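How to get stains out of cotton without buying anything new

Every few months someone sends me a link to a miracle stain remover. Last June it was a paste called Tremura, which came in a tub the size of an egg cup and cost more than the napkins I wanted to clean with it. I tried it. It did what washing-up liquid does, more slowly, and smelled of pears.

So I am suspicious of products, and I am just as suspicious of the kitchen-cupboard cures that get passed about in their place. Most of them have never been tested by the people who repeat them. What follows is what has worked for me on cotton napkins, tea towels and the odd shirt. I make no promises for silk or wool, and if a label says dry clean only then you are on your own.

Before you start

Find out what the stain is. People skip this and go straight to scrubbing. Grease, protein (blood, egg, milk) and plant dyes (wine, tea, berries) want different treatment, and a method that shifts one can set another. If you don't know what it is, treat it as protein and begin with cold water, which does the least harm.

Check that the colour holds. Wet a hidden corner, press it with a white rag for a minute and look at the rag. If dye comes off, wash that item alone and forget the soaking methods further down. Dark reds are the worst for this. I had a set of table napkins from a shop called Pokwood, sold as colourfast, and they turned a whole load pink on the first wash and the second.

Don't put the thing in the tumble dryer until the mark has gone. Heat makes most stains harder to remove, and a damp cloth can hide a faint mark that shows up well enough when it's dry. Hang it up and look at it in daylight.

Grease

Put a few drops of plain washing-up liquid on the dry cloth. Dry matters here, as water gets in the way of the oil and the soap meeting. Work it in with a fingertip from the outside edge towards the middle, leave it for 11 minutes or however long it takes you to make a pot of tea, and wash as warm as the label allows.

You will read that you should cover it in talcum powder first, or cornflour, or chalk. My neighbour Retno Yusof swears by chalk. We cut an old tea towel in half, put the same olive oil on both pieces and chalked only hers. After the wash neither of us could tell which was which. She still uses chalk.

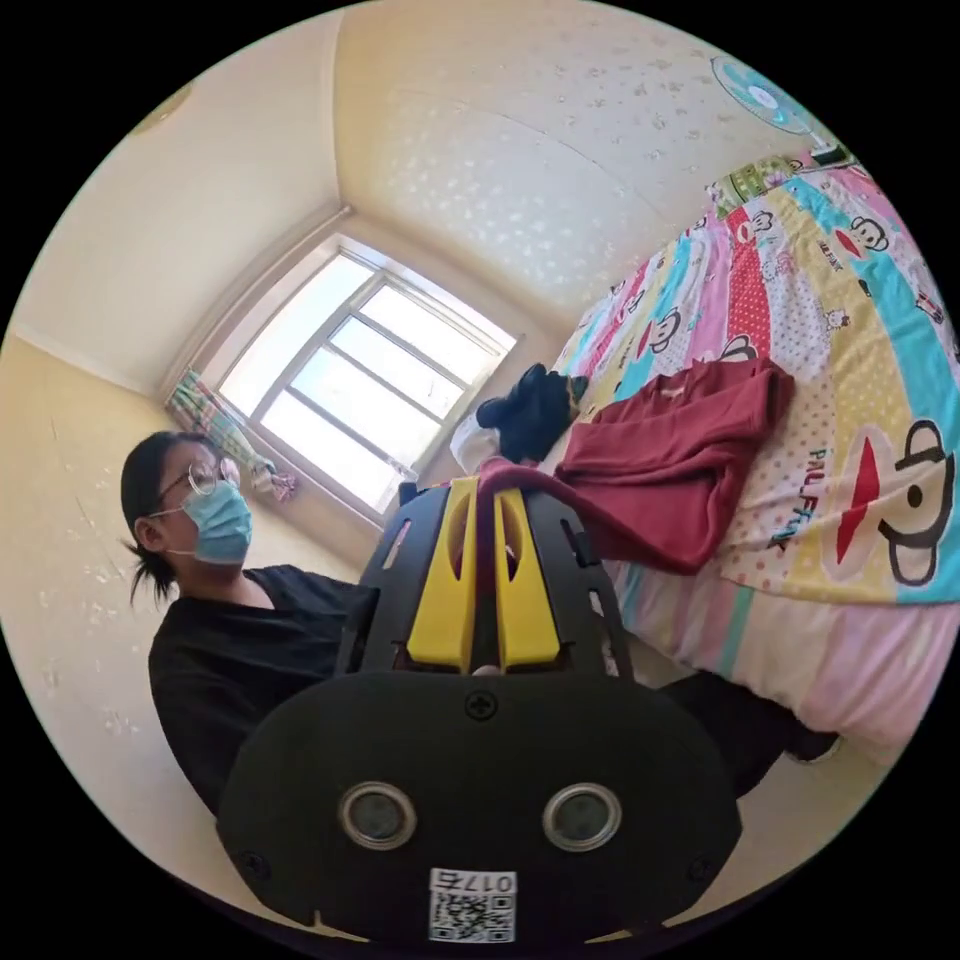 Blood, egg and milk

Cold water, and soon. Hold the back of the stain under the tap so the water pushes it out the way it came in. Then soak in cold water with a spoonful of ordinary biological washing powder for an hour or two. The enzymes in it do the job, so non-bio won't be much help.

Salt is the traditional cure. I have never seen it beat plain cold water, and I have had enough nosebleeds to form an opinion.

Wine, tea and berries

Blot, don't rub. White wine on red wine is a waste of white wine. It dilutes the stain a bit, as would tap water. Soda water is the same story with bubbles.

For whites and fast colours, use oxygen bleach, the sort sold as a powder and made from sodium percarbonate. The cheapest supermarket tub will do. Follow the dose on the pack, dissolve it in warm water before the cloth goes in, and leave it for 3 hours. Rinse and wash as usual. If there's still a shadow, do it again before you dry it.

Don't mix it with vinegar. I see this advised all the time and it makes no sense to me. And never mix chlorine bleach with vinegar or with anything containing ammonia, as the fumes are dangerous.

What about vinegar and bicarb together?

They fizz. Then you have slightly salty water. Crescencio Benítez, who used to share my allotment and my washing line, sent me a video of the mixture lifting curry from a shirt, and I noticed that the shirt went through a full machine wash between the two shots. On its own, vinegar is handy for limescale and a musty towel. I wouldn't ask more of it.

When to give up

Turmeric sometimes fades if you hang the damp cloth in the sun for a few afternoons. Rust needs a proper rust remover, used outdoors and with gloves on. Old ink I have beaten once in 5 tries, and I think that one was washable to begin with.

Anything that has been through a hot dryer twice goes in my rag bag. I clean the oven with those.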